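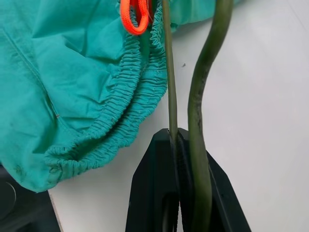 Elastic casings on washed cotton – replace or re-stitch?

Posted by Siamak Mirzaei, January 2022

Search this forum Keyword All boards Go

I have a batch of 54 cotton items with gathered elastic edges to put back into use by March, and I need to settle on one method of repair before I start. The elastic is stitched straight to the cloth, with no separate channel, and it has been through a hot wash more times than anyone recorded. Recovery is poor on most of them. The teal one is typical: the gathers are still tight and even, but the outer rim has started to look frayed in places and there are short threads coming away along it. My plan is to unpick the whole edge, trim 4 mm, fold a proper casing and thread new 8 mm braided elastic through. Machine is a Gano, domestic, with a walking foot. Has anyone done this in quantity, and what did you allow per piece?

Ernő Szűcs wrote:

I would not unpick that. If the ripples are still even, the elastic has some life in it, and the fault is in the edge finish. Run a three-thread overlock along the rim with the edge held stretched and leave the rest alone. Five minutes a piece. Unpicking stitched-in elastic takes me 19 minutes on a good day and the cotton is full of needle holes afterwards.

nkrumah_darko wrote:

Disagree with Ernő. Even gathers only tell you that the elastic was put in evenly. You need to measure it. Mark 100 mm relaxed, stretch to 180, hold for ten seconds, release, measure again after a minute. Anything over 106 I replace. On hospital laundry stock I have had edges that looked perfect come back at 115.

Also check whether it is knitted or braided before you buy. Braided narrows when stretched and does not like being sewn through. In a casing it is fine.

Ernő Szűcs wrote:

The test is fair. I would still do it on a sample and not on all of them. And 106 is strict for an ankle or a bag mouth. I work to 110.

Siamak Mirzaei wrote:

Did the test on six last night. Results after one minute: 103, 104, 109, 111, 104, 118. So it is mixed, which does not help me choose one method. The 118 has perished rubber, you can hear it crackle.

Noémi Pálfi wrote:

Then use two methods. Sort by the test, overlock the good ones, replace the rest. I don't see why it has to be one.

A separate point. There are a few darker marks low down on the left of that teal cloth. Treat those before you sew anything, as some stain removers attack elastic and you don't want them anywhere near new stuff. Oxygen bleach at 40 degrees, two hours, rinse twice. There is also a tiny pale speck near the bottom of the seam which could be a thread end or a pin. Worth running a magnet over the pile before it goes near the overlocker. I lost a knife blade that way and the replacement took weeks.

Brayden Petrenko wrote:

Costing, in case it is of use. I priced a similar job on Andance 8 mm braided, bought by the reel. You want the elastic at 75 per cent of the finished flat edge plus 20 mm for the join. Overlap the join and zigzag it. Butted joins fail.

I would not trim 4 mm before folding a casing, either. You lose it twice over once the fold is in, and the leg ends up short. Bind the edge with bias tape and use the tape as the casing. No loss of length.

nkrumah_darko wrote:

Bias tape adds two layers at the gather and it rubs. For a bag, yes. For anything worn next to the ankle, no.

Brayden Petrenko wrote:

Depends on the tape. The Kerekes cotton lawn one is thin enough. I have had no complaints.

Siamak Mirzaei wrote:

Magnet done, nothing found. I will sort by the stretch test with the limit at 108, splitting the difference. Overlock below that, casing above. Will try one in bias tape and one folded, wash both ten times and measure again.

Ernő Szūcs wrote:

Ten washes at what temperature?

Siamak Mirzaei wrote:

60, with a tumble on low.

2,212 views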